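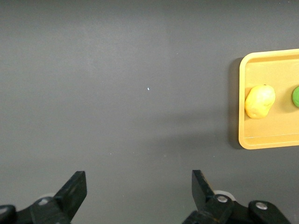
How to sort and prepare potatoes with a tray
Posted by Ming-te Cheng, January 25, 2025

When I moved into the flat in Iswood, I always made a mess with potatoes. Peel went on the floor, dirt went in the sink, and I found the soft ones only when they were already smelling. My neighbour Akosua Antwi showed me to do everything from one plastic tray, and I have done it this way for two winters now. It is a simple method, but some people asked me to write it down.

What you need
A plastic tray with a rim
A dry brush (an old nail brush is good)
A small knife
A bowl of cold water
One clean tea towel

Step 1. Clear the table
Wipe the table and let it dry. Put the tray on the side of your stronger hand. I am right-handed, so mine goes on the right. A tray in a bright colour is easier, as you notice the dirt on it quickly.

Step 2. Brush before you wash
Brush the potatoes dry over the garden bed or over a sheet of newspaper. Do not wash them yet if you are going to store some of them. Washed potatoes do not keep well in the cupboard.

Step 3. Check each one
Put one potato in the tray and turn it slowly. Press it with your thumb at both ends. It should be firm. Small eyes and bumps are no problem. If you find green skin, cut it away deeply, and if a large part is green, throw the whole potato out. The same goes for a potato that tastes bitter.

Step 4. Make two groups
The bigger and smoother ones are for peeling. The small ones can be cooked with the skin on. For a family dinner I take nine medium potatoes, and almost always there is a little left for the next morning's frying pan.

Step 5. Wash and peel
Now you can wash the ones for today. Dry them with the tea towel, otherwise they slip in the hand. Peel over the tray, away from your body, and take out the eyes with the point of the knife. Peeled potatoes go straight into the cold water so they will not turn brown.

Step 6. Empty the tray
Tip the peel into the compost bin. Rinse the tray with warm water and a drop of dish soap, and wipe in the corners, where the dirt likes to stay. Stand it on its edge to dry.

Storing the rest
Keep them in a paper bag with the top open, in a dark and cool place, and not beside the onions. I look through my bag again in February, when the first sprouts usually come. Short sprouts can be rubbed off and the potato used the same day, if it is still firm and not green.

Next time I will write about carrots, which need a longer brush.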